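We started Nernutia because we didn't believe storage advice. Most of it is sold by people who sell boxes.
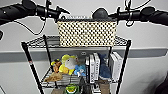 So we test the advice at home, for 12 weeks at a time, and we take no money from shelf makers. Does labeling help? Sometimes. Does "one in, one out" last past January? We have doubts.

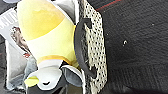
**Delia Samonte**
*Founder and editor, Nernutia*

I have read 37 decluttering books and still own most of them. Make of that what you will. Our newsletter goes to 1,858 readers, and plenty write in to disagree.

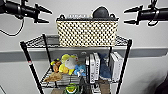

*Black wire shelving.*

New reports go up on Monday.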